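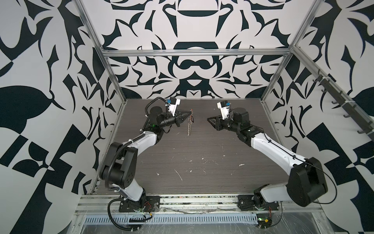 Teaching a handover by remote control
Speaker notes, Camberg, November session
Bahman Kordestani, Prukora

Opening (2 min)

Name, group, one line on Pinto. Pinto is the two-arm cell. The talk covers one task: a small hanging object goes from the left gripper to the right gripper in mid-air. No placing it on the table halfway.

Say early that all the results come from demonstrations given by people. There is no simulator in this work. Questions about simulation go to the end.

Why this task (3 min)

A rigid block is a poor test. If both grippers close on a block at the wrong angle, the block forces them to agree. A thing that hangs and swings does not do that. The coiled piece with the orange detail is light, and its position at the moment of transfer depends on how the left arm stopped.

Points to make:
The left arm has to stop and wait. New operators move off again too soon.
The right fingers should come in open and level, and close late.
For a short time both grippers hold the object. Letting go before that time is the most common failure.

Two ways of showing the robot (4 min)

By hand: the operator takes hold of the arm, moves it through the task, and the joint angles are recorded. Cheap, quick to learn. With two arms it needs both of the operator's hands on the links, and the operator then stands in front of the cameras. We tried it for a short period and stopped.

By remote control: the operator sits away from the cell and moves a pair of small leader arms. The cell arms copy the joint angles. The operator feels no contact force, so the close has to be judged by eye. This is the main weakness and should be stated plainly.

Do not compare the two methods by success rate. The operators were different and so were the grippers.

The cell (2 min)

Keep this short. Both arms sit on the front rail and reach inwards, so the transfer takes place over the middle of the table. Walls carry a black and white pattern on three sides. Each gripper finishes in two narrow fingers.

If asked about cable routing: conduit outside the left arm, tied down. Slack matters at the wrist. A tight cable pulls on the last joint and the recording then contains a small drift that the policy copies. 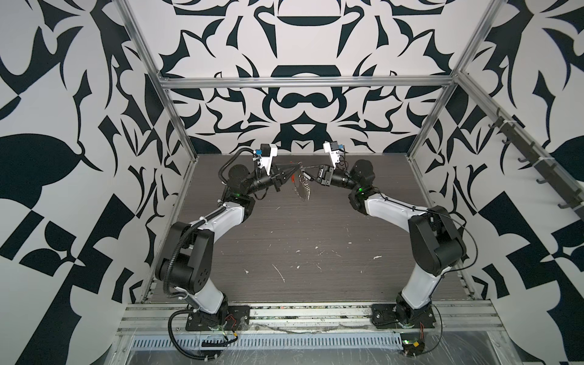 Numbers (4 min)

172 demonstrations recorded by 8 operators.
143 kept after review.
Longest kept demonstration: 58 seconds.

Rejected ones were mostly drops, plus a few where the operator paused mid-task to talk. Pauses are worse than drops for training. The policy learns to stand still, and once standing still it sees the same picture again and goes on standing still.

Labels were added in Skorumik after each batch. Four phases: approach, align, both hold, release. "Both hold" was the phase on which reviewers disagreed. Final rule: it begins when the second gripper stops closing and ends when the first begins to open.

Advice for people starting (3 min)

Let every operator do a practice block and throw it away.
Fix the start pose. Vary how the object hangs.
Write down the rejection rule before the first recording. Ours changed twice and the early batches had to be reviewed again.
Short sessions. Operators get faster late in a session and wait less at the transfer.

Open points

Force feedback on the leader arms: planned, no date.
Right-to-left transfer: recorded, not yet reviewed. Do not quote figures.

Leave five minutes for questions. Backup slides: labelling rules, network settings, camera timing.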